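Oltcombe College Students Open Registration for Second Countertop Challenge

By Dörte Kramer, Office of Communications
October

OLTCOMBE — The Department of Engineering Technology at Oltcombe College today announced that registration is open for the second Countertop Challenge, a student competition in which teams program a simulated robot arm to handle ordinary household objects. The competition is organized by the college's Robotics Club in partnership with the Prukerton School District, and this year it will accept high school teams for the first time.

Organizers have set aside places for 38 teams. Each team may have up to four members and must name a faculty or teacher sponsor. There is no entry fee. Teams do not need a robot of their own, as all work is completed in simulation on computers supplied by the school or on a personal laptop.

"Last year we had students who had never written a line of code for an arm before, and by the final round they were arguing over wrist angles," said Malte Görtz, instructor of robotics and faculty adviser to the club. "We want more of that, and we want it from the high schools as well."

The challenge is built on a set of kitchen and bathroom scenes prepared by students in the college's spring course, Introduction to Manipulation. Every scene places a single arm beside a countertop holding a small number of items. Teams receive the scenes in advance but do not learn the starting position of each item until the day of the trial. Their programs must locate the requested object, bring the gripper to it, and complete the task named on the trial sheet within 200 seconds.

Tasks are grouped by difficulty. In the first group, the arm must approach an object and stop within a set distance without touching anything else on the counter. In the second, it must grasp and lift the object. The third group asks for placement, such as setting a small item on a plate. Pump bottles, which were the hardest item for many teams last year, return in all three groups.
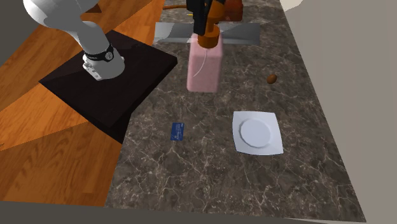
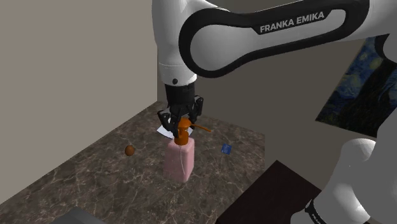 Practice scene for the pump bottle tasks, rendered from two viewpoints.

Scoring has been revised following comments from last year's teams. A run may earn up to 101 points: 60 for completing the task, 40 for leaving the other objects where they were, and a single point awarded by the judges for clear, readable code. The last point was proposed by students and will also be used to break ties. Runs that exceed the time limit will keep any points earned before the limit was reached.

"The extra point started as a joke at a club meeting," said Intan Lumenta, president of the Robotics Club and a second-year student in the program. "Then we looked at last year's results and saw that it would have decided third place. So we wrote it into the rules."

Lumenta led the group of students who rebuilt the scenes over the summer. The new set includes changes to lighting, counter surfaces, and the angle from which each scene is viewed. According to the rules, no program may depend on a fixed viewpoint, and the judges will select the views used in the final round.

High school teams will compete in their own division, known as the Zorkach Division after the college building in which the finals are held. They will attempt tasks from the first two groups only, although a team may ask to try a placement task for exhibition. College teams will compete in the Open Division and must attempt all three groups.

Retno Setiawan, coordinator of career and technical education for the Prukerton School District, said the simulated format was an important part of the district's decision to take part.

"Our schools have very different budgets and very different equipment," Setiawan said. "A student in any of our buildings can work on the same arm and the same counter as everyone else. That made it an easy program to support."

The district will provide bus service to the finals for registered teams and will open its computer labs on Monday evenings until 8 p.m. during the practice period. Members of the Robotics Club will be present at each lab session to answer questions about the software. Club members may explain how the tools work but may not write or correct code for a competing team.

Preliminary rounds will be held online. The highest-scoring teams in each division will be invited to the finals in Zorkach Hall, where runs will be shown on the auditorium screen and the public is welcome to attend. Judging will be led by Krešimir Krasniqi, professor of mechanical engineering, together with graduates of the program.

Members of the top team in each division will receive a place in the college's summer robotics workshop. The Ahuja Prize, given to the team whose written report best explains a failed run, will be awarded again this year and is open to every registered team, including those that do not reach the finals.

Registration forms, the full rules, and the practice scenes are available from the Department of Engineering Technology office and on the Robotics Club page of the college website. Sponsors should submit one form per team. Places will be filled in the order in which completed forms are received — a waiting list will be kept for each division.

Media contact:
Dörte Kramer
Office of Communications, Oltcombe College

Recent News
Evening Welding Course Adds Second Section
Library Extends Weekend Hours Through Finals
Prukerton Students Tour Zorkach Hall Laboratories
Engineering Technology Advisory Board Names New Chair
Call for Reports: The Ahuja Prize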